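# Golemo Fold Kit – equipment page

Part of the Gevadbridge schools robotics store. Page last changed 2022-03-30.

The Golemo Fold Kit is the equipment set for the folding task in the Lakatos Challenge. It is sold and lent to school clubs, sixth form colleges and evening classes. It contains the two-arm tabletop unit, two wrist cameras, the finger sets, the practice garments and the task sheets. It does not contain a computer. Clubs that already own the Betow two-arm unit only need the upgrade pack, listed further down.

## What is in the full kit

- Two Golemo tabletop arms with bench clamps
- Two wrist cameras, fitted, with spare cables
- Four pointed gripper fingers, dark finish, plus one spare pair
- Power supply and splitter (UK plug)
- Six practice T-shirts, adult small, cotton
- Two hand towels and one pillowcase for the beginner tasks
- Printed task sheets, scoring sheets and a club logbook
- 2.5 mm hex key and a bag of finger screws

The kit comes in two crates. Please keep the foam inserts. Arms sent back in loose packing have been damaged in the post twice, and a replacement elbow joint takes weeks to get.

## Prices

| Item | Order no. | Price |
|---|---|---|
| Full kit | GF-814 | £779 |
| Upgrade pack for Betow units | GF-120 | £118 |
| Loan of full kit, one term | GF-L1 | £86 |
| Spare finger pair | GF-031 | see spares list |

Prices include delivery to schools in the Gevadbridge area. Outside the area, ask for a delivery price before ordering. Loans run by the school term and have to be back before the end of July, when the kits are checked and cleaned.

## The folding task

Teams have one bench, one garment and one attempt per round. The garment is laid out by the team and the arms have to fold it into a packet that fits inside the outline on the task sheet. Sleeves go in first, then the body. Teams may drive the arms by hand using the leader handles, or run a program they have trained or written. The two are scored in separate classes and a team can enter both.

Most new teams start with the towel, which has straight edges and stays where it is put. The T-shirt is a good deal harder. Knit cotton stretches when it is pulled, the layers slide over one another, and a sleeve that was tucked in can come back out when the body is folded. We suggest leaving the shirt until the team can fold the towel three times running.

A single plain colour is best for early practice. Prints and stripes look helpful but tend to confuse students who are trying to judge a fold from the wrist camera, as the pattern is easier to see than the crease. On a plain shirt the crease shows up as a thin darker line and the students learn to look for that.

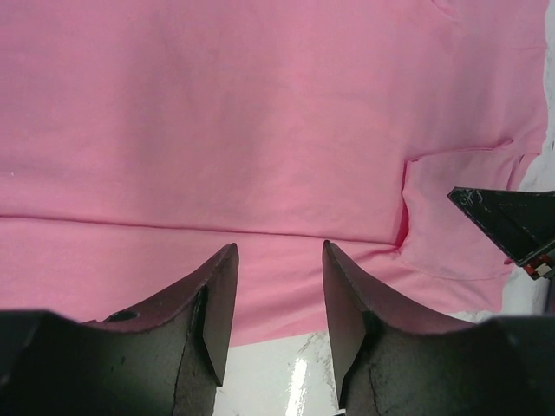 Pink practice garment on the bench, seen from a wrist camera. The long fold line runs just beyond the tips of the two nearer fingers.

The wrist view is narrow and takes some getting used to. Drivers see the points of their own fingers along the bottom, the cloth ahead of them, and very little else. The other arm tends to come in from the side with no warning, so teams should agree out loud which arm is moving. One driver per arm and a third student watching from the end of the bench works well. The third student is allowed to speak during a round but not to touch the garment or the table.

## Bench and surface

The arms need a flat bench at least 120 cm wide and 60 cm deep. They clamp to the long edge, so check that there is no rail or drawer underneath.

A pale surface gives good contrast with coloured cloth. Shiny tops work, and cotton slides easily on them, but ceiling lights will leave a bright streak in the camera view. If your team is training a program, keep the lights and the bench in the same place for every practice. A shirt folded under one set of lights in the classroom can look quite different in the sports hall on the day. Several teams last season had a program that worked well at school and missed the hem every time at the final.

A felt mat is allowed in the beginner class only. It must be plain and it must be fixed down at all four corners.

## Fingers

The Golemo finger comes to a point so that it can slide under a single layer of cloth. The inner faces are bevelled and meet when the gripper is shut. Fingers are held on by screws through the mounting holes.

They are a wearing part. Light scratches and scuffs on the faces are normal after a few weeks and make no difference to the grip. Look instead at the tip and the front of each finger before every session:

- Run a fingertip along the point. If it is rough it will snag knit fabric. Two or three strokes with fine wet-and-dry paper is usually enough.
- Look for thin lines running down the front. Mark the line with pencil at its lower end and write the date in the logbook. If it grows past the pencil mark, change the pair.
- Check that the screws are tight. Do not overtighten, as the hole will strip.

Change fingers in pairs, even if only one is worn. A new finger against an old one leaves a gap at the tip and will drop thin cloth.

## Setting up

1. Clamp both arms with the bases 70 cm apart, measured centre to centre.
2. Plug in the cameras before turning on the power supply.
3. Move each arm by hand to the rest position shown on the card in the lid.
4. Turn on the power. The arms will hold still. If one drops, turn off and check the shoulder cable.
5. Open the viewer on your computer and check that left is left. Swapping the two camera leads is the most common fault reported to us.
6. Open and close each gripper fully, twice, with nothing in it.

Allow 20 minutes the first time and less after that.

## Safety in class

The arms are light and slow but the tips are pointed. Goggles are not needed. Long hair and lanyards should be tied back or taken off, and hands should stay off the bench while either arm is powered. The stop button must be within reach of an adult or a named student. For years 7 and 8 we ask that an adult is at the bench the whole time.

## Care of the garments

Wash the T-shirts before first use to take out the shop creases, and do not use fabric softener. Iron them if the team is starting to train a program. Pick off lint when you see it – it does not affect the fold but pale specks on plain cloth do show in the recordings. Any adult small T-shirt in cotton can be used as a replacement, provided it has short sleeves and no pocket.

## Using a Betow unit

The upgrade pack has two pairs of Golemo fingers, two adapter plates and the garments. It fits the second Betow model, with the square wrist. The older round-wrist model will not take the adapter plate and there are no plans to make one. Betow cameras can stay on, but tilt them down by one notch or the finger tips will not be in view.

## Ordering and loans

Schools can order on account with a purchase order. Clubs outside schools pay in advance. For loans, give the term you want, the number of students and whether you have used the arms before. New clubs get a short online session on setting up, and there is no charge for it. Almost all loan kits for the autumn go before the summer break.

Spares, task sheets and the scoring rules for the Lakatos Challenge can be downloaded or ordered from the spares page. Quote GF-814 if you have the full kit and GF-120 if you have the upgrade, as the screw lengths are different.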